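Triltell Two-Finger Gripper – Demonstration Visits

Home > Grippers > Triltell > Book a visit

The Triltell is a two-finger electric gripper for light handling work. It can be seen running at our Mosside workshop every Wednesday afternoon. Visits last around 57 minutes and are free, but you need to book.

Each session takes up to 14 people. Svitlana Kobzar runs the arm and Do-yoon Bae handles questions about mounting and wiring. We start with play food and paper plates, then move on to whatever visitors have brought with them.
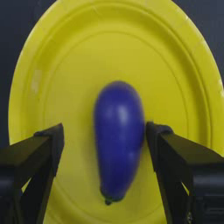 Reading time: 2 min

A toy eggplant on a yellow paper plate is one of the standard demonstration pieces. The surface is smooth and shiny and the shape is curved, so finger position matters. Visitors can try the same pick from the operator's desk – no experience needed.

What to bring

Up to three sample parts per company. Please send the weights ahead of time. We can't accept glass or anything with a sharp edge. Closed-toe shoes are required on the workshop floor.

What you can see

Standard black fingers, the wrist camera view on a large monitor, and a finger change done at the bench. The longer fingers will be added in September.

Getting here

Use the Kudstead Road entrance and sign in at the desk. Parking is behind the building. The door opens at 2 p.m. and the first run starts soon after.

To book, contact Etelka Barta at the Mosside office. Groups from Magbanua dealers should book through their dealer.

Related: Spare fingers | Mounting plates | Service and repair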